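Flat sheet

A flat sheet is a plain rectangle of woven cloth laid over a mattress or between the sleeper and the blanket. It has no elastic and no shaped corners, and it is held in place by tucking the edges under the mattress. The term is used mainly to set it apart from the fitted sheet.

Printed flat sheets became common once mills could color wide cloth in a single pass. Leaf and flower patterns have stayed in production longer than most others.

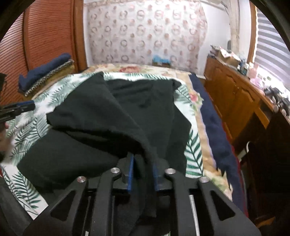

Among the regional makers was the Ikonen mill at Pistusgate, which wove cotton sheeting on 16 looms and sold it under the name Onton. The textile historian Ulla Lappalainen lists 674 patterns in the mill's surviving sample books, most of them repeats of 30 inches or less. A second line, Deta, was sold undyed to hotels and hospitals.

Width is set by the mattress. Makers allow for the drop on both sides and for the tuck — a deep mattress therefore needs a wider sheet, even when the sleeping surface is the same. The top hem is usually deeper than the bottom hem, and on older sheets it may carry a monogram or a line of openwork. 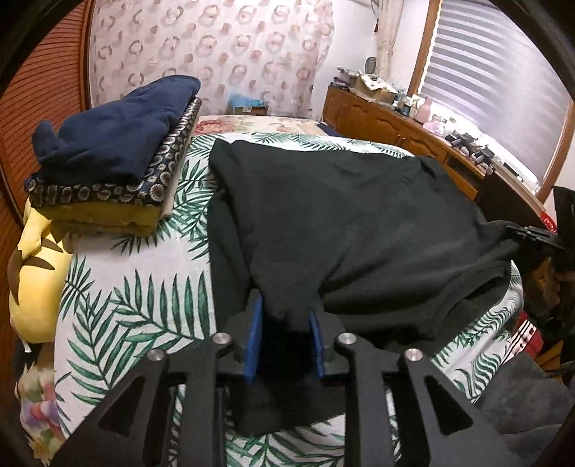

Which side of a printed flat sheet faces up?

When it is used as a top sheet, the printed side is traditionally laid face down, so that the pattern shows when the upper edge is folded back over the blanket. A flat sheet used directly on the mattress is laid with the print up.

See also: Fitted sheet; Pillowcase; Thread count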